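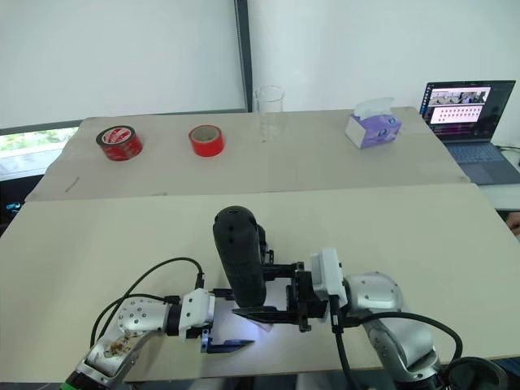
*Both arms on the front table, right gripper holding on to the black handle-like object.*

June 20, 2021

I've been promising a gripper post since March, and people keep emailing me about it (hi, all of you), so let's do this. I've spent 24 hours of bench time, spread over far too many evenings, going back and forth between the two sets of fingers I own, and I finally have opinions!

Quick background if you're new. I rent bench space in Trovolthorpe and I have a pair of arms there that I bought used. They're older than I'd like and one of them needs a wipe down more often than the other, but they repeat well and they're quiet. What I've never been happy with is the stuff on the end. You can spend real money on an arm and then watch it fumble a glue stick for an hour.

So, the two contenders. The first is the Konia set, the one everybody told me to buy. The second is from Valtonen, a much smaller shop, and I found it by accident while looking for cable clips. Both bolt to the same wrist with an adapter plate, both run on the same kind of cable, and both came with instructions that assume you already know what you're doing.

**Setting up**

The Konia took me an evening. Most of that was the adapter plate, where one of the screws was a hair too long and bottomed out before it clamped anything. I swapped it for a shorter one from the junk drawer and it's been solid ever since. Homing is one command. You tell it to close, it closes, it finds its own zero, done.

The Valtonen took two evenings and some words my mother wouldn't like. It wants you to set the open and closed positions by hand, and if you get them backwards it will happily drive itself into the stop and sit there humming. I got them backwards. Twice! The second time I'd even written a sticky note about it.

Maricel Ocampo came by in the middle of all this and fixed my controller settings in the time it took me to make tea. My update rate was set to 200 and the Valtonen wants to be talked to more slowly than that, or it starts dropping messages without telling you. If you have one and it feels "sleepy," check that first.

**Gripping things**

My standard stuff is whatever I can find that's cheap and awkward: rolls of tape, a clear cup, a box of tissues. Tape is the easy one. Both grippers pick up a roll from the side all day long and neither one cares about the printed label. The tissue box is harder than it looks, because the cardboard gives, and once it starts to give you're basically squeezing a pillow. The Konia has a soft mode for this that works pretty well. On the Valtonen you have to dial the force down yourself, and I settled on 7 after crushing a few boxes on the way there.

Clear things are a whole different problem, and it's a camera problem more than a finger problem. My overhead camera loses anything see-through against a white blind. I can put the fingers in the right place if I type the position in by hand, but finding it by sight is hit or miss, mostly miss. I tried turning the exposure down and that helped a little. I tried a darker cloth behind the table and that helped a lot, but then the room looks like a funeral home, so it came down again.

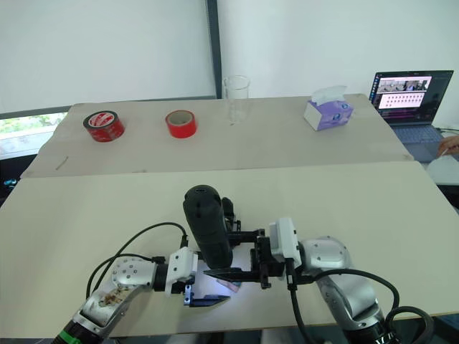

Where it gets interesting is working with both arms close together. Once the fingers are nearly touching, every small error shows up. If the left arm is off by a hair and the right one is off by a hair the other way, you get fingers stacked on top of each other when you wanted them side by side. I lost one whole evening to this and it came down to my calibration being old. I redid it, slowly, and the overlap mostly went away when I asked it to.

Cables are the other thing. I leave big lazy loops on mine so the wrists can turn all the way over, and they look messy, and I've made my peace with that. I did try tying them down along the arm. It looked great for one session, then the left wrist rolled a bit further than usual and pulled the plug half out of its socket. Big loops forever!

Glare is a nuisance too. Pale boards are lovely to work on and terrible under a strong lamp – you get a bright patch right where the fingers need to be. I've moved my lamp so many times that the clamp has left a dent in the shelf.

**The software bit**

I run everything through Kunura, which I like and complain about in equal measure. It did fine with both grippers once the settings were right. The log viewer still chokes on anything past 3000 rows, so if you're planning a long session, split it up. I forgot, and spent half an hour waiting for a page to load so I could look at one number.

**So which one?**

If you want to bolt it on and get going, the Konia. I'd give it to a friend who was just starting out and not worry. It's a bit bulky in tight spots and I wish the cable came out the other side, but those are small gripes.

If you like to fiddle, the Valtonen is the one I keep reaching for. Once it's set up it feels more precise to me, especially on small flat things where you have to come in low, and I like that I can set the force to exactly what I want. I just wouldn't hand it to anybody who's in a hurry.

Next up is swapping the overhead camera for one with a wider view, and I already have a box on the floor waiting to be opened. If you've had luck getting any camera to see clear plastic without hanging up a black cloth, please leave a comment. I'll try pretty much anything at this point.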